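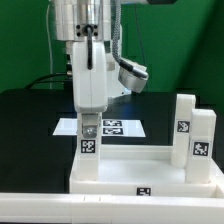
Karabulut Owners Association
Minutes, regular meeting of the board and owners
2/14/19, ground floor lounge

Last updated: January minutes replaced with these

Present: Barış Baysal (chair), Tülin Sarıgül, Hacer Bayram, Precious Hlongwane (minutes). Borislav Dervishi attended for Fondine, the listing broker, for items 2 through 4. Owners of nine units signed in.

1. January minutes
Approved with one correction. The January minutes said the lobby floor was "restored." Ms. Bayram asked that this be changed to "sanded in part," as the strip behind the mailboxes was never touched. Agreed.

2. Listing for the corner unit, third floor
Mr. Dervishi handed out the draft listing for the two-bedroom the association took back last year. He said the market for older buildings is strong and he expects several offers in the first week. Ms. Sarıgül asked what that was based on. He said experience.

The board went through the wording. The draft calls the unit "fully updated." The kitchen cabinets and the bathroom tile are new. The wiring in the back bedroom is not, and neither are the windows on the alley side. Mr. Dervishi said buyers understand "fully updated" to mean the rooms they care about. The chair said the buyer's inspector may understand it differently. Changed to "updated kitchen and bath."

The draft also says "steps from the park." Mr. Baysal has walked it and would call it a good many steps. Left in, as every listing in the neighborhood says the same thing.

Square footage: the draft gives the unit as larger than the plans on file. Mr. Dervishi said the larger number includes the storage room in the basement. Ms. Hlongwane pointed out that the storage room is not part of the unit and is reached by a different staircase. Storage to be listed on its own line. Mr. Dervishi will send a new draft to all board members before anything is posted.

3. Asking price and dues
Mr. Dervishi recommended pricing above the last sale in the building. He named Vundholm, the converted mill across the avenue, as a comparison. Ms. Bayram said Vundholm has an elevator and parking, and that ours has a bike rack. Discussion. The board will look at three sales in buildings without elevators before it settles on a number.

Monthly dues for the unit are $286. An owner asked if buyers would be told that dues may go up if the roof work goes ahead. Mr. Dervishi preferred to wait until the increase was certain. The chair said the board would disclose it now and asked that this be recorded.

4. Staging
Fondine proposes to furnish the unit for the showings at a cost of $1,671, paid by the association. Ms. Sarıgül asked if staged units sell for more. Mr. Dervishi said they do. She asked if he had figures for this street and he did not have them with him. Motion to approve staging failed, one in favor, three opposed. Cleaning and fresh paint in the hallway of the unit were approved.

Mr. Dervishi left the meeting.

5. Plimeo proposal
Plimeo has offered an online system for collecting dues and repair requests, at $4 per unit per month. Ms. Hlongwane read the brochure aloud in part. It promises to "transform the ownership experience." Nothing in it explains what happens to our records if we cancel. Two owners said they liked the idea of paying online - one has been late twice on account of the mail. Ms. Bayram said the present system is a locked box by the stairs and it has not crashed yet.

Ms. Hlongwane will write to Plimeo about cancellation, fees on card payments, and who answers the phone on weekends. No vote.

6. Front porch columns
The contractor's report says two columns are sound and two "should be monitored." Mr. Baysal asked what monitoring involves. The report does not say. The contractor has billed $606 for it all the same. Payment held until he explains in writing what we are meant to watch for and how often. Until then the porch bench is to be moved away from the left side.

7. Owner comments
The owner of the garden unit asked again about the damp smell in the back hall. The board said in January that it would go away when the heat was balanced. The heat has been balanced. She reports the same smell. Ms. Sarıgül will get a plumber in to look behind the access panel.

Another owner asked that the transom glass over the front door be kept if the door is replaced. The board has no plan to replace the door. The owner said that was also the case with the back door. Noted.

8. Next meeting
Same room, date to be posted by the mailboxes. Columns and asking price to go first on the agenda.

Minutes taken by P. Hlongwane. Corrections to her in writing, please - not in the stairwell.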